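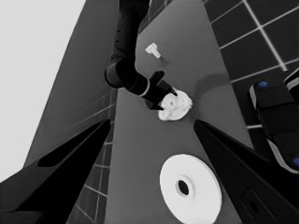
4.2 Changes to the assembly task at the Vonatthorpe site

The division of work between operators and the two-armed cell was fixed at Clavia before any hardware reached the shop floor. Layouts were built and argued over in simulation, and the parts list used there became, with few changes, the parts list of the real station. This had consequences for what was later called a "simple" part. In Figure 3 a peg lies on its side on the grey tabletop, well beyond a flat white disc with a hole at its centre, and one arm reaches down to a third item of irregular outline. Operators who were shown the view during interviews judged these items by how they would be picked up by hand. The engineers from Robles judged them by how far the rest position of each could be predicted. The two rankings differed, and much of what follows in this section can be traced to that difference.

Figure 3. Simulated view of the tabletop, with gripper fingers in the foreground and an arm above the work.

Before the cell was introduced, each operator on the line prepared their own parts, fitted them, checked the fit by hand and passed the unit on. The written job card treated this as a single task. Our observation notes treat it as four, and operators moved between them in no fixed order. An operator might set out parts for several units during a slow period, or leave a poor fit to one side and come back to it. Neither habit appeared on the job card and neither was carried over into the simulation, where every cycle began from the same arrangement of parts.

With the cell in place, fitting was moved to the arms. Setting out stayed with people, as did the final check. The Flanomo control software released a cycle only when the tray had been confirmed at a side panel, so setting out now had to be completed in full before anything else could start. Of the 30 operators on the line, seven were assigned to the cell on rotation. The others continued on manual benches, with the same job card as before and with a changed supply of work, as the cell took most of the standard units and left them the variants.

Three groups of changes were recorded.

Pace. The cell held a constant cycle time once running. Operators on rotation described the work as less tiring for the hands and more tiring for attention. The waiting periods between confirmations were too short to be used for another task and too long to be ignored. Several operators filled them by straightening parts that were already within tolerance. This was first logged by the site as unnecessary handling. It was removed from the log after the shift lead pointed out that trays straightened in this way produced fewer stops, although we did not measure the effect ourselves and report it only as the view held on site.

Stops. A stop was any halt that required a person to act at the panel or at the table. Over the seven weeks of observation, 81 per cent of stops were cleared by the operator on rotation without a call to maintenance. The procedure supplied by Robles had assumed that maintenance would attend every stop except those caused by an empty tray. In practice the operators learned to tell a part that had turned over from one that had been gripped badly, and dealt with both. The skill was passed on by word of mouth at shift change. It was not in the training material until April, when a page was added to it, and it had no effect on pay grade during the period studied.

Checking. The final check became harder to carry out well. On the manual benches the person checking was also the person who had fitted the part, and had felt during fitting whether it went in cleanly. At the cell this information was absent. Operators checked by eye and by a short twist of the finished unit, and those with long experience on the benches reported that they trusted their own judgement less at the cell than at the bench. Two asked for the force reading from each insertion to be shown on the panel. The reading was available in Flanomo but had been placed in a service menu that operators could not open. It was later made visible to all users, as a number without units, and in that form was seldom looked at.

Soft and irregular items need separate comment. In simulation they can be given a shape and a surface, and the gripper can be brought to them from a chosen angle as often as the programmer likes. On the real tray their shape depends on how the last person put them down. Clavia's process engineer proposed a moulded insert that would hold each item in one position. Operators objected that filling the insert would take longer than fitting the part by hand, and timed trials at the bench supported them. The item class was withdrawn from the cell and returned to manual work. The simulation model still contains it, and new staff on the engineering side have on more than one occasion taken it to be part of the present scope.

We draw attention to this last point because the model was used for more than planning. It was shown at the works briefing, it was used to explain the rotation scheme to the people who would be on it, and it was kept open on a screen near the cell for the first part of the trial. Operators compared the two directly. Where the real arms did something the model did not, the usual assumption on the floor was that the arms were at fault. Where the model showed a task that the arms no longer did, the assumption was that it would come back, and with it a further reduction in bench work. Management had made no such statement. One interviewee said that the screen "told us more than the meeting did". A model kept in public view should in our opinion be brought into line with the current allocation of tasks each time that allocation changes, and the change should be announced.

The findings have clear limits. The observation period was short and fell entirely after the commissioning phase, so early faults are known to us only through the site log. Operators were placed on rotation by the shift lead and not at random – four of the seven had earlier experience with programmable equipment, and this probably raised the share of stops cleared without help. No comparison could be made with a second site. Interview notes were returned to the participants for correction, and all changes that they asked for were made.

Section 4.3 deals with the bench operators who did not join the rotation, and with the effect of the altered mix of units on their hours.

Last updated: 2024-09-30
Shares: 7 | Comments: 0
Contact: Getsemaní Tlapale, corresponding author | © The authors | Back to top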